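Shared Study Space at the Bunareck Residence: Project Report

Submitted by Ya-wen Yeh and Kai-wen Tai
Supervisor: Severin Eberhard
03/01/2023

1. Background

The Bunareck residence in Bremen houses 171 students and has one study room. Complaints about crowding were raised at the February house meeting. The project team was asked to find out how residents use the room and to propose a new seating plan within a budget of 800 euros.

2. Method

A written survey was sent to all residents, and 61 replies were received. The team then tested floor plans at reduced scale before any furniture was moved.
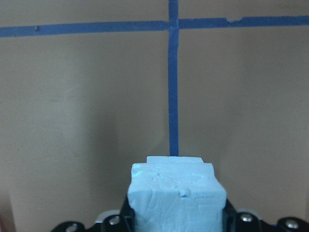
Figure 1. Blue tape crossing on a tan board.

Each plan was reviewed with Tin-yau Hsueh, the house representative, who asked that the path to the fire exit remain clear in every version.

3. Results

Most respondents study alone in the evening and prefer a seat near a wall. Group work was named less often, but those who do it need the room for longer periods – usually before exams.
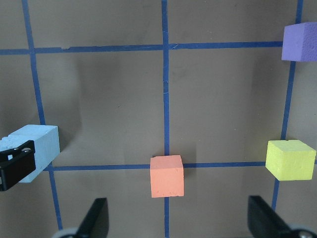
The team therefore recommends separate quiet and group areas, with 5 group tables placed nearest the door. Booking should be required for the group tables only. Chi-keung Kong disagreed on this point and favored booking for all seats; his comments are attached as Appendix B.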